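Padmavathi Suvarna
OK, I've spent most of July reading up on river treaties between small neighbors and I have to share, because this stuff is so much more fun than it sounds. Thread!

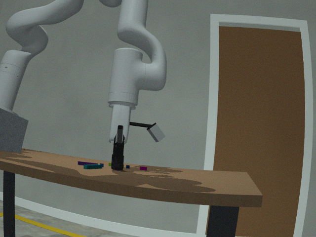
Six little blocks, one long table.

Start with the Kudine. It rises in Junel, runs 278 miles, and crosses into Zeltach about two-thirds of the way down. Junel has the mountains and the snow. Zeltach has the flat land, the rice and most of the people. You can guess the rest!

For years the only agreement was a letter. One letter! The two foreign ministries each kept a copy and the copies didn't match (the Zeltach one had an extra paragraph on dry-season flow that Junel said it had never seen).

Then came the first real treaty. 18 articles, and I read all of them on a bus. Article 7 is the good one. It says Junel has to tell Zeltach 48 hours before it opens the upper gates. Before that, farmers downstream found out when the water reached their fields.

What I love is that it kept working while everything else went wrong. They pulled ambassadors. They closed the road crossing. The gate notices kept coming, by fax, at six in the morning, signed by the duty engineer.

I got to read a stack of those faxes and some have handwritten notes at the bottom. "Happy new year to your station." "Is Chávez back from leave yet?" These were two governments that weren't speaking!

Chávez ran the gauging station on the Zeltach side, by the way. Both delegations ended up trusting that station's numbers more than their own, and the current text names it as the reference point. A hut with a ruler in the water, written into international law. I'm delighted.

Now the talks are open again, and the fight is over a new reservoir. Junel wants it for power. Zeltach wants a say in how fast it gets filled. The draft annex on filling is already more than 500 pages and yes, I am going to read it.

My guess is they settle on a slow fill over several wet seasons, with the gauging data shared daily. Could be wrong! The power ministry in Junel is in a hurry and there's an election coming.

If you've worked on a shared river anywhere, please reply, I want to hear how your notice rules work. Especially if faxes are involved.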